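Printing blue cubes: notes on layer lines, edges and filament

I have been printing plain cubes again. They are the least interesting thing a printer can make, and they show faults faster than any figurine or bracket. A cube has flat faces, straight edges and right angles, and when one of those is off you can see it from across the desk.

The filament is a medium blue PLA that Wavlow sells on a plain spool. I bought it in March after the Sepúlveda gray I had been using was discontinued. Color matters for this more than I expected. White hides everything, and black hides everything except dust. A mid-tone blue on a white surface gives a clear step in tone between the top face and the side faces, so a rounded edge reads as a soft band and a sharp edge reads as a line.
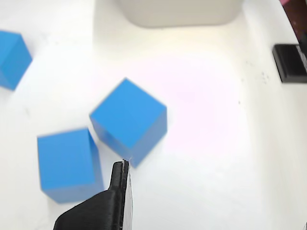
Filed under: Printing / Calibration

My usual procedure is to set a few cubes down on something white, turn them to different angles and look at them under the room light. Turned to 45 degrees, a cube shows the top face as a diamond and the shading on the sides gives away any bulge at the corners. Set square, it shows mostly front face, and that is the better position for checking whether the layers are even.

I do not measure at this stage. Calipers come later. With calipers first, I tend to chase a few hundredths on one axis and miss a seam that anyone would notice.

Settings for the current batch, for those who asked under the last post:

Layer height 0.2 mm
Three perimeters
Infill 15 percent, grid
Nozzle 205 C, bed 60 C
Outer wall 50 mm/s
Outer wall acceleration 2000 mm/s²
Seam aligned to a rear corner

The outer wall acceleration was the change that made the most difference. I had left it at the profile default, which was higher, and there was faint ringing next to every corner. At 2000 it is gone as far as my eyes can tell. Print time went up a little. For a cube this does not matter.

Horacio Cáceres wrote to suggest that I sand the faces and spray them with filler primer. It works, and he has a shelf of very smooth parts to prove it, but on a calibration piece it removes the evidence. I leave mine as they come off the bed. The only cleanup is a deburring tool run once along the bottom edges to take off the elephant foot, and even that I skip on the first cube of a spool.

Layer lines are a matter of spacing. If they are evenly spaced the Z axis is fine and you can stop worrying about it. One thicker line repeated at a regular interval points to the lead screw. One thicker line in one place is more likely a temperature swing or a snag in the filament path.
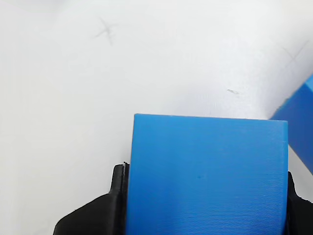 Small dark specks are a separate problem. In my experience they are scorched plastic that has sat in the nozzle or on the outside of it and then let go. A single speck on a face I ignore. Several on the same part and I do a cold pull, wipe the nozzle while it is hot and check the silicone sock for a tear. The sock on this printer is a Leneck replacement and fits looser than the original, so residue gets in behind it.

I also dry the spool now. The Wavlow filament came sealed with a desiccant pack and still popped at the nozzle for the first few meters. Four hours in the dryer at 50 C fixed that, and the stringing between parts went with it.

Next is the same cube from the same file at 0.12 mm, and then again with the seam set to random, which I expect to dislike. There is also a partial spool of orange from the club sale in Flondville that has been open on a shelf since last summer. It will need drying before I trust anything it tells me.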